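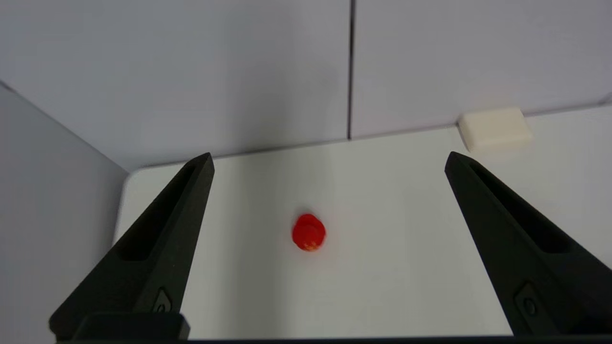
The Divisham and Jumham joint parish meeting opened on Tuesday in the Divisham church room, with an opening prayer that was short and a discussion of the heating that was not. Apologies were received from those who had sent them. Jumham was well represented and sat together by the radiator. Before the agenda proper, the meeting was asked if anyone could identify the small red object on the white tabletop. Several people thought they might have something like it at home. It goes into the lost property drawer until after the Harvest Supper.

Minutes of the last meeting
Agreed as a true record, after "lengthy" was changed to "full" in the paragraph on flower stands. Jumham asked for it to be noted that they had preferred "lengthy".

Matters arising
The key to the vestry cupboard has been found in the vestry cupboard. The locksmith's bill has been paid.
The notice about dogs at the outdoor service has been reworded and is now believed to welcome them.
Jumham's copy of the old hymn book with the missing index has still not come back. Divisham said it had never had it. Jumham said it had a very clear memory of carrying it over. Left on the table for next time.

Harvest Supper
Limsakul will do the catering again, at last year's price, if we confirm by the end of July. The meeting was in favour. There was some feeling that a harvest supper ought to include a pie, and rather more feeling from the people who had eaten last year's curry. Limsakul has offered to make a mild one and a pie. Carried with relief.
Tickets will be sold after the morning service at both churches. Children under school age eat free, and it was agreed that this does not cover teenagers who say they are only having pudding.
The room holds 100 seated, according to the certificate by the door. It was pointed out that whoever worked this out had not tried to get past with a tray. Jumham will lend 30 chairs. Divisham will return them this time, and to Jumham.
Grace to be said before the food is served. Last year it was said during, and could not be heard.

Heating
A letter from Mevell was read out. They recommend a new boiler. They recommended a new boiler last year and the year before that, and the tone is becoming hurt. The meeting agreed to ask Mevell for a price to replace the pump only, and to ask for it politely.
In the meantime the timer is to be left alone. It has been set to come on before the service and go off after it. At present it does this on Mondays. Anyone who believes they understand the timer is asked to keep the knowledge to themselves until Mevell has been.

Coat and blanket collection
To run through the autumn at both churches. Clean coats, blankets and jumpers please, left in the porch at Divisham or inside the door at Jumham, where the porch leaks. No single gloves. The meeting spent longer on single gloves than it had meant to, and a proposal to accept them in case they could be matched up was lost.
Nothing is to be left on the font.

Service times
Evening prayer at Jumham will start 30 minutes earlier once the clocks go back, so that people can get down the lane in what remains of the light. Divisham asked if the lane might be lit. Jumham asked if Divisham might pay for it. The earlier start was agreed.
Readers are needed for the winter rota at both churches. The present sheet has the same handwriting against most weeks, and the owner of the handwriting would like a Sunday off.

Any other business
The 2 large teapots from the Divisham kitchen should be emptied before they are put away. This has been minuted before.
A request was made for softer biscuits at meetings. Noted.
A question about moving the noticeboard was ruled out of order at this hour.

Next meeting
At Jumham, same time, on a Tuesday to be given in the pew sheet. Bring a coat, and wear it. The meeting closed with the Grace, and the chairs were stacked by those who had not yet reached the door.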